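4.2 Processor Transfer

The transfer task covers the step between the fixture plate and the CPU socket of an open desktop tower. We collected 600 demonstrations in November with the Prondiseck controller and held out 14 start poses for evaluation. Each policy receives two views, one from the wrist and one from a fixed camera beside the table. Plate and chassis stay in the same layout for all trials — only the start pose of the arm is varied. 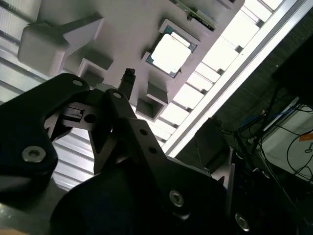
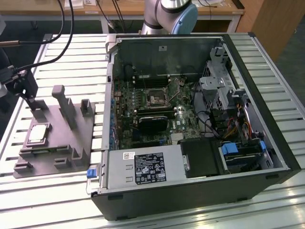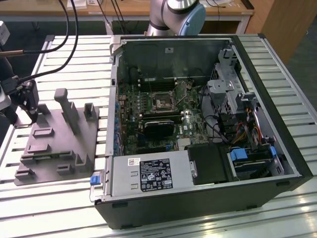
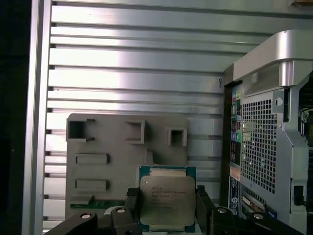

Figure 2. Wrist views (first and last) and fixed views (second and third) from the processor transfer task. The last view shows the processor held between the finger pads.

Grasp errors were scored apart from placement errors. A trial counts as a grasp error if the chip tilts between the pads before the arm leaves the plate. The Barbosa baseline, trained on fixed views alone, made most of its errors at this stage. Adding the wrist view moved the remaining errors to the socket, where a small offset in yaw is enough to stop the chip from seating. We return to this offset in Section 5.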